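Terkberg Residents' Association: Minutes of the General Meeting, Jul 14, 2019

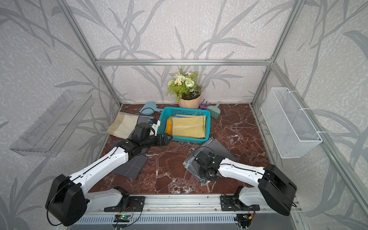
MINUTES AND AGENDAS

Held in the supper room, Terkberg Hall. Meeting opened 7.05 pm.

Chair: Aušra Paulauskas
Minutes: Indrek Koppel
Present: 16 members, as per the attendance sheet
Apologies: Sigita Liepiņa (arrived during item 3, apology withdrawn)

1. Previous minutes

Minutes of the May meeting were accepted with one correction. Dzintra Juška did not "welcome" the council's parking proposal. She asked that the word be changed to "heard". Changed.

2. Matters arising

Drain at the bottom of Mockus Street. Council's letter says the drain has been "inspected and is performing to design". D. Juška asked what the design was, given that the footpath goes under each time it rains. I. Koppel has written twice asking for the inspection report and has received two acknowledgements. To write a third time and copy in the ward councillor.

Bench outside the chemist. Still no bench. The slab for it has been there since last winter.

3. Cisville Road parking trial

The Chair tabled the council's summary of the trial of one-hour parking between the roundabout and the primary school. The summary calls the trial a success and recommends it be made permanent.

Indrek Stankevičius had gone through the attachments and reported the following. Council posted 576 survey forms and received 200 back. The summary says "a clear majority of residents" support the change. The attachment does not give the yes and no figures, only a pie chart with no numbers on it, and one slice is labelled "supportive or neutral". He asked how a neutral answer came to be support. The Chair said she could not speak for the council. I. Stankevičius said he wasn't asking her to.

S. Liepiņa said it was easier to get a park near the bakery now, and that she for one had ticked yes. D. Juška said it was easier near the bakery because the cars were all in Irkmont Crescent, where she lives, and where no forms were delivered as far as she can find out. Two other Irkmont Crescent members said the same.

It was noted that the "before" traffic count was taken in a school term and the "after" count in the holidays. S. Liepiņa thought this might be an oversight. The meeting did not form a view.

Moved I. Stankevičius, seconded D. Juška: That the association write to council asking for the full survey results, the list of streets surveyed, and a second count taken during term, and that it neither support nor oppose the permanent change until these are received.
Carried. S. Liepiņa asked that her vote against be recorded.

4. Street trees

Council's flyer promises a "doubling of canopy" along Mockus Street. Discussion of what was being doubled. There are 8 trees in the street at present and the flyer's map shows dots which may be trees or may be light poles. I. Koppel rang and was told the map was indicative.

D. Juška would like to know who waters them. The last lot were planted in a hot spell and most were sticks by autumn. The Chair suggested residents might adopt a tree each. There was limited enthusiasm.

Action: I. Koppel to ask for species, positions and the watering arrangement, in writing.

5. Hall hire charges

New schedule of charges received. The cover note describes it as "simplified". The evening rate for community groups has gone up and the kitchen is now charged separately, including, on one reading, when it is only used for the urn. Members doubted this was the intention. I. Stankevičius said he did not doubt it at all.

Agreed to query the kitchen charge before paying the next invoice. If it stands, members to bring a thermos.

6. Newsletter

S. Liepiņa offered to take over the newsletter provided it goes out by email only. D. Juška objected that a good many members on her side of the main road do not use email and would be told it had been sent to them. Agreed that paper copies be kept on for one more issue and a note put in it asking who wants one.

7. General business

The bus shelter timetable is last year's. Known to council, apparently.

Someone has again left a lounge suite on the verge opposite the oval. Not ours to collect. To be reported, again.

A question was asked about the association's position on the proposed dog park. The association has no position. There is as yet no proposal, only an artist's sketch.

Meeting closed 8.50 pm. Next meeting to be advised once the hall charges are sorted out.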